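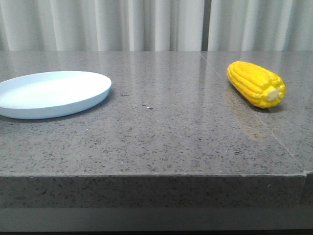
Countertop

A countertop, also called a worktop or bench top, is a flat horizontal work surface fixed at standing height in kitchens, bathrooms, laboratories and workshops. It is normally carried by base cabinets or a metal frame. The term covers the slab itself, its front edge and any upstand attached at the rear, but not the cabinets underneath.

Materials

Natural stone countertops are cut from quarried slabs. Granite is hard and resists most household acids, while marble and limestone are etched by vinegar and citrus juice. Stone is porous to varying degrees and is usually treated with a penetrating sealer.

Engineered stone consists of crushed mineral, mainly quartz, bound with a polymer resin. The slab is compacted under vibration and vacuum, then cured and polished. It takes up very little water. The resin is the weak point under heat and may discolor below temperatures that granite tolerates.

Solid surface material is a cast blend of resin and mineral filler. Color runs through the full thickness, so scratches can be sanded out and joints can be bonded and leveled until they are hard to find. Laminate is a thin decorative sheet glued to a particleboard or plywood core. Damage to the sheet exposes the core, which swells when wet.

Other common materials are stainless steel, concrete, wood, ceramic tile and sintered porcelain. Phenolic and epoxy resin are used mainly in laboratories for their resistance to solvents.

Edges and joints

The front edge may be square, eased, beveled, bullnosed or mitered. A mitered edge is built from a strip glued at 45 degrees to give a thin slab the look of a thick one. Eased edges chip less readily than square ones and are the default in most workshops.
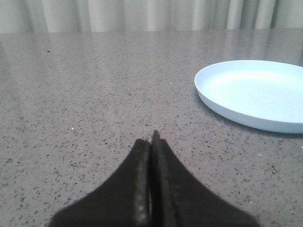 Slabs longer than the available stock are joined in place. Joints are kept away from sink cutouts, where the narrow strips at front and back carry bending stress. Inside corners of cutouts are given a radius, as a sharp corner acts as a starting point for cracks.

Surface finish

A polished finish is produced by passing abrasive pads of increasing fineness over the slab. Polishing closes part of the surface texture and deepens the apparent color. A honed finish stops at a coarser stage and leaves a matte face. Leathered finishes are made with brushes and keep some of the natural relief of the stone.

High gloss shows fine scratches and dried water marks more clearly than matte, particularly on dark slabs under low side lighting. Pale and mid-gray surfaces conceal both to a greater extent.

Installation

Base cabinets are leveled before the surface is measured. Templates were traditionally made from strips of thin board glued together on site; laser measurement is now widespread. Older guidance, including the Grunstead shop manual compiled by Bohdana Moroz, called for a second check of the rear wall after cabinet fixing, on the grounds that plaster is seldom straight over the length of a run.

Heavy slabs are bedded on dabs of silicone. Laminate tops are screwed from below through slotted brackets that allow for seasonal movement. Overhangs beyond the maker's stated limit need brackets or legs.

Care and wear

Routine cleaning is done with mild detergent and a soft cloth. Abrasive powders dull polished faces. Wear is concentrated beside the sink and along the front edge. In a survey of rental kitchens, Erasto Mushi and Revathi Namboodiri recorded edge damage in 66 units and attributed most of it to pans and small appliances being dragged across the front.

Chips in stone are filled with tinted epoxy or acrylic and shaved flush after curing. Burned laminate cannot be restored and is cut out or covered.

Health and safety

Dry cutting of stone releases respirable crystalline silica, which causes silicosis. The hazard is greatest with engineered quartz. Controls include water-fed blades, local exhaust and fitted respirators. Finished countertops in normal use do not release silica dust.

See also

Backsplash
Base cabinet
Laboratory bench
Terrazzo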